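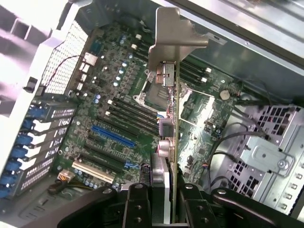
Card going in, bracket end up. CPU socket still empty behind it.

Right, quick one because I've got to be out of the house in a bit and I said I'd post something on the old desktop before June got away from me. It's 1st June. So.

The case has been open on the table most of May. Ada Pagano gave it to me when she cleared out the back office at Grikis, said it was mine if I carried it down the stairs myself. Heavy. Very heavy. Steel side panels, the lot. I had a sore shoulder for 4 days.

Plan is simple enough. Get it going as a box for storing photos and the scans of Mum's recipe cards, all 1,572 of them (I did not do the scanning in one go, before you ask). Doesn't need to be fast. Needs to be on, mostly, and not lose things.

The board is a big green thing with more memory slots than I've ever had to fill. Banks of them, black, little white latches on the ends. I have two sticks. Two! Looks a bit sad in my head already. Antonina Koval says she has a bag of old memory from her work at Larholm and I can have a rummage, but it has to be the right kind and I haven't wrote down what the right kind is. Must do that.

Expansion slots: one long blue one, several black, and a white PCI one which took me right back. I used to have a sound card in one of those. Sounded like a wasp in a tin but I loved it.

The card itself has a grey connector up by the bracket and a couple of round ones in silver and pink. I've been trying it in the slots before I do anything permanent, mostly to see where the bracket lands against the back of the case. Bracket first, then line up the edge, then press down evenly. Last time I tried this on a different machine I pushed one end only and the whole thing sat crooked, and I spent an evening thinking the card was dead. It wasn't. I was just being dim.

Things still to sort:

Processor. Ordered one from Pesta, second hand, they said it would be here by the end of May and it isn't. Emailed. No answer yet.
Paste for the cooler. Had a tube. Can't find the tube.
Power supply. The one in the box when I got it smelled funny so that went. Jin do a 600 watt one that would cover it with room to spare, but I don't want to spend more than 100 quid on the whole project and I'm creeping up on that allready.
Screws. I've got a jam jar of them, none of which match.

I did give the case a good going over with a soft paintbrush before I started, the fluff that came out of the back was unbelievable. Could have stuffed a cushion. If you're doing one of these, do it outside. I did it in the hall and have been hoovering since.

Anyway must dash. If anyone has a spare cooler that fits an older board, leave a comment, I'll pay the postage. More when the processor turns up.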